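Search the manual
Type a keyword Go

May, by Ruth Tapley

4.2 Recording a task by remote control

1. Start Vekemix and open a new session.
2. Close the gripper on the handle. Check the wrist view.

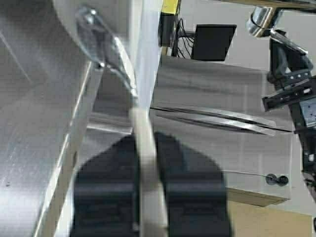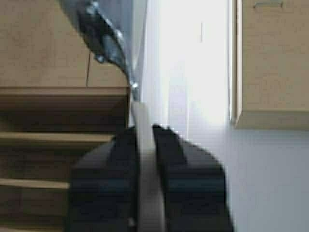

Wrist camera views, gripper fingers at bottom.

3. Press Record and move slowly through the task.
4. Press Stop. A session holds up to 2,000 steps.

Caution: Keep hands clear of the arm while recording.

Related
Teaching by hand
Error 739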